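Asunto: Re: [lista-taller] Lo de la tela de los girasoles, ¿se lava o se cambia?

Hola a todos, contesto rápido que tengo que salir a las dos y si no se me pasa otra semana.

Yao-tsung Su escribió:

> Buenas. Tres cosas y me callo.
>
> 1) La tela de la mesa. La última vez que pasé estaba hecha un acordeón por el lado derecho. ¿La vamos a lavar, la planchamos, o compramos un hule liso y punto? A mí el estampado me gusta pero reconozco que para encontrar una pieza pequeña encima de tanto naranja y tanto verde hay que tener ganas.
>
> 2) Los cubos de madera. ¿Los lijamos y barnizamos o se quedan como están? En Dikia me ofrecen un barniz al agua, mate, que según ellos no amarillea. No lo he probado.
>
> 3) La jarrita de medir. Pregunto si es la buena o la que tenía la raya. Y si alguien sabe de dónde sacar otra igual, transparente y con asa, porque las que encuentro son todas de litro.
>
> Ah, y la caja del pulsador verde, que en el inventario sale como "interruptor amarillo" y me volví loco buscándola.
>
> Saludos,
> Yao-tsung

Voy por orden, más o menos.

La tela. Yo voto por dejarla. Costó lo suyo encontrar una que cubriera la mesa entera y cayera por el borde, y la que trajimos de Movlow era más corta y además brillaba con la luz del techo, un horror. Lo de lavarla sí, pero en frío y del revés, que el azul de abajo me da miedo. Ya la lavé una vez en mayo, a 31 grados marcaba la máquina (no me preguntéis por qué 31), y no destiñó nada, pero salió con más arrugas de las que tenía. Planchar con vapor y un paño por encima. Si alguien tiene plancha decente que lo diga, la mía gotea.

Del hule no quiero saber nada. Se pega todo, y los cubos dejan marca cuando llevan días en el mismo sitio. Con la tela al menos la levantas, sacudes y ya.

Lo de las arrugas de la derecha: es que se desliza. Si la fijamos por detrás con unas pinzas planas, de las de mantel, creo que se aguanta. Tengo 6 en un cajón en casa, de cuando las cenas en la terraza, son de acero y no muerden la tela. Las llevo. Por delante yo no pondría nada, que luego uno se engancha la manga y se lo lleva todo al suelo.

La mesa:
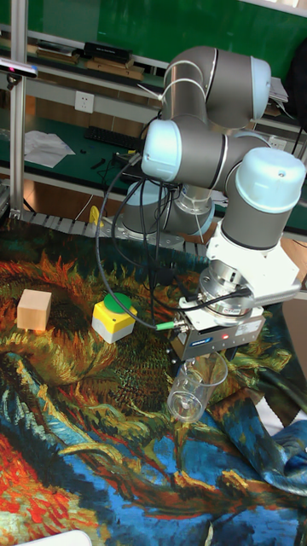
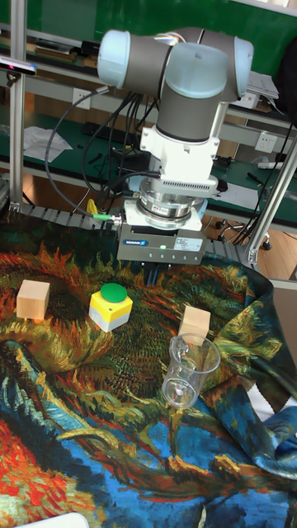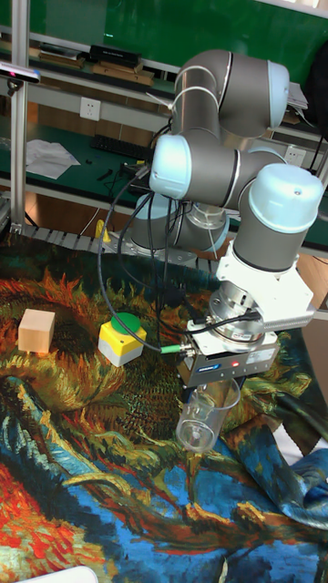

Sigo. Los cubos: sin barniz, por favor. La gracia es que son madera clara, al natural, y con el barniz al agua de Dikia o de quien sea te quedan con ese tono de mueble de dentista. Como mucho una lija fina en las aristas, de las de 2 pasadas y fuera, y un trapo. Si se manchan se vuelven a lijar, que para eso son macizos. Yao, si ya compraste el bote guárdalo para la estantería del fondo, que esa sí que lo pide a gritos.

Lo que sí haría es marcarlos por debajo a lápiz, flojito, porque en la caja del armario se mezclan con los del otro juego, que son casi iguales pero un pelín más oscuros, y luego cuando faltan no se sabe cuáles faltan. Eso lo puedo hacer yo un rato por la tarde, pero necesito que estén todos juntos, o sea que si alguien se llevó alguno a casa para los niños (no miro a nadie) que lo devuelva.

La jarrita. La de la raya la tiré yo, lo confieso, así que la de la mesa es la buena. Tratadla bien: agua tibia, jabón neutro, nada de estropajo verde y NADA de lavavajillas, que se pone blanca y entonces ya no es transparente ni es nada. Para secarla, boca abajo sobre un paño, no con papel que deja pelusilla. Repuesto: en Pernelent tenían unas de ese tamaño con asa, en la sección de repostería, no en la de laboratorio, que ahí te cobran el triple por lo mismo. La última vez quedaban pocas. Si alguien pasa por allí que coja dos y me diga cuánto fue y se lo doy.

La caja del pulsador. Tiene razón Yao-tsung, en la lista está fatal puesto. Es amarilla por arriba y blanca por abajo y el botón es verde y redondo, así que propongo "caja de pulsador amarilla/blanca, botón verde" y se acabó la discusión. Lo corrijo yo en la hoja, creo que es la línea 62, si no es esa ya la busco. Que conste que el que puso "interruptor amarillo" fui yo un dia con prisas, como hoy.

Para limpiarla: paño apenas húmedo, sin alcohol, que el amarillo se pone mate. Y no la dejéis boca abajo en el cajón, que se queda el botón apretado.

Otra cosa que no preguntó nadie pero ya que estoy. El cajón donde guardamos todo esto no da para más. Meto la tela doblada y ya no cabe la jarra. Había pensado en una caja de las de tapa, baja, tipo las que vende Didenko para mantas, y ahí dentro todo: tela abajo enrollada (enrollada, no doblada!! así no se marcan los pliegues), cubos en una bolsita, la caja del pulsador de pie y la jarra envuelta en algo blando. Si os parece bien la encargo. Si a alguien le sobra una por casa mejor todavía, y me ahorro el paseo.

Pendiente entonces:

- plancha: a ver quién
- pinzas: yo
- marcar cubos y repasar aristas: yo
- jarra de repuesto: el que pase por Pernelent
- corregir la hoja: yo, esta noche si puedo
- caja con tapa: espero respuestas

Lo de las sillas lo dejo para otro mensage, que da para largo y ya voy tarde.

Un abrazo

PD: Yao, el rodillo quitapelusas grande lo tengo yo en el coche. Te lo devuelvo cuando nos veamos.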